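Section 4. Running the Laundry Demonstration

4.1 Before visitors arrive

Allow 91 minutes between switching on at the wall and opening the door. Most of that time is the arm warm-up and the calibration pass, and neither can be shortened. If the Dakora has been moved since the last open day, repeat the base leveling in Section 2 first.

1. Put the garments to be used on the seat of the sofa. Use shirts, jerseys and small towels. Do not use anything with a metal zipper or a drawstring.
2. Set the robot on its floor marks, facing the sofa, with both arms folded.
3. Connect the charger and check the battery reading on the tablet. The demonstration will not start below the minimum set in Section 3.
4. Turn the base key to ON and wait for the two tones.
5. On the tablet, open Soler and choose Visit, then Laundry. Do not choose Lab. Lab mode removes the speed limit.
6. Press Calibrate. Both arms will move through their full range. Stay behind the visitor line until the tablet shows Ready.
7. Open and close each gripper once from the tablet. Look for thread or lint caught between the fingers and remove it with the base key at OFF.

Note: Strong daylight from a window can upset the wrist cameras. If the tablet shows Exposure Warning, change the curtains and press Calibrate again. The Plarnstead site has to do this on most summer mornings.

4.2 Visitor positions

Keep visitors behind the line on the floor. The line is 2 meters from the reach of the arms with the arms fully out. Groups should be no larger than 5 people per run. Children stand in front, with an adult from their own party beside them.

CAUTION: The presenter must hold the stop button during the whole run. Do not hand it to a visitor and do not leave it on the furniture.

4.3 Pick and hold

The first part of the run shows one arm taking hold of a garment and lifting it clear of the sofa. The second arm keeps to the side until it is called.

1. Press Start. The tablet counts down and the first arm unfolds.
2. Let the arm choose its own grasp point. The point will be different each run, even with the same shirt in the same place.
3. When the garment is off the seat, press Hold. The arm stops and keeps its grip.
4. Turn the tablet toward the visitors and select Wrist View.
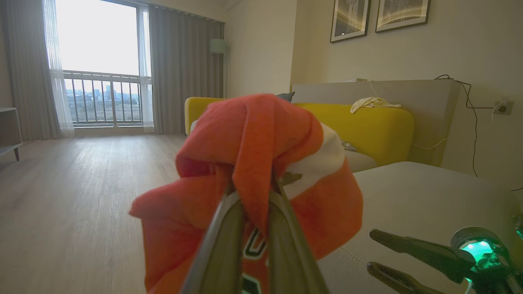

Figure 4-2. Wrist View during Hold, orange garment in the grip. Second gripper at lower right.

5. Explain to visitors that the fingers close on a fold of cloth and that the rest is free to hang. A garment held in a bunch is normal at this stage.
6. Press Continue to bring in the second arm.

Hold times out after 4 minutes. The arm then lowers the garment and opens its fingers. To avoid this during a long question, press Hold again before the timer on the tablet turns red.

Note: If the garment drops, leave it where it lands and press Retry. Do not reach in for it while the arms are powered. If the arm misses on the retry as well, press Park, turn the base key to OFF, and put the garment back by hand.

4.4 Cords and loose items

Route the charger cord along the wall. Any cord that passes over or beside the furniture must be outside the area shaded on the tablet map. Cushions may stay on the sofa. Take away cups, glasses, phones and pets' toys.

CAUTION: Do not hang visitors' coats or bags on the furniture during a run. The software treats any loose cloth inside the work area as laundry.

4.5 Ending the run

1. Press Park and wait until both arms are folded.
2. Turn the base key to OFF.
3. Thank the group and show them out before the next group comes in.
4. Enter the run in the Felthorpe visit log, with any stops or dropped garments.

For gripper pad replacement, see Section 6.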